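Torvik Fabric Shaver Review: Two Months of Fuzz

Posted August 16, 2020

I have put off buying a fabric shaver for most of my adult life. My mother picked the pills off our sweaters by hand in front of the evening news, and I suppose I thought of it as something you simply did while sitting down. Then this spring I pulled my good gray cardigan out of the cedar chest, took one look at the elbows, and decided life was too short (and my fingers too stiff) to keep that up.

So in July I ordered the Torvik, the white one with the round head, for $56 with shipping. That is a lot of money for a thing that eats lint! My friend Glykeria Tsoukalas has had the cheaper Jilora for years and swears by it, and she very kindly let me keep hers for two weeks so I could go back and forth between them.

First, the good. The Torvik is quiet. The Jilora sounds like a bee in a coffee can, and my old dog leaves the room when it comes on, but he slept right through the Torvik. It has three height settings, and the middle one did nearly everything I asked of it. The cardigan took me 20 minutes, both sleeves and all down the front, and when I was done it looked like something I would wear to church again.

I got carried away after that, as you do, and went through the house. Flannel sheets, the piano bench cushion, two wool scarves, a pair of Mosteck slippers I had been ready to throw out. Then I started on the sewing room pile, where all my odds and ends of cloth live until I think of something to make out of them.

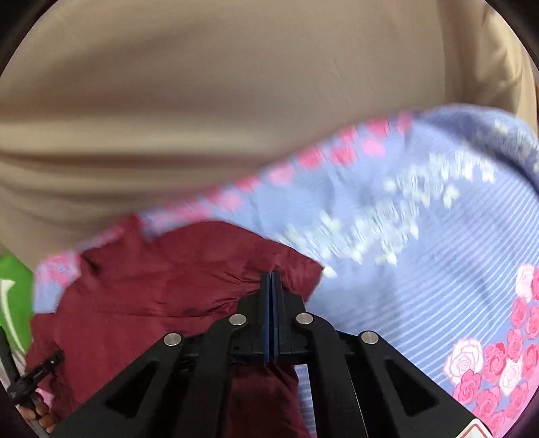 Dark maroon over blue floral, with the beige behind.

Smooth cottons don't need shaving, of course, and I'd keep any shaver well away from a loose weave or anything with embroidery. I nicked a scarf fringe on the highest setting and it was entirely my own fault. Lay your piece out flat on something firm, go in small circles, and let the weight of the shaver do the pressing. If you bear down you will be sorry.

Now for my complaints. The lint cup is tiny. I emptied it 13 times on one wool blanket, and the little door is stiff enough that I ended up prying it with a butter knife. The cord could be longer too. I had to drag the ironing board clear over to the window to reach the outlet, and there is no battery model that I could find. Replacement blades come in a pack of two, and the man at Bureck, where I get my machine serviced, told me he can order them but doesn't keep them on the shelf.

Glykeria's Jilora does run on batteries and costs a good deal less, and for socks and sweatshirts I think it would suit most people fine. On the cardigan it left patches that I had to go over again.

I'm keeping the Torvik. Four stars, and it would be five with a bigger cup. If anybody has found a good way to get lint out of the hinge on that door, please leave me a comment, as mine is already packed solid.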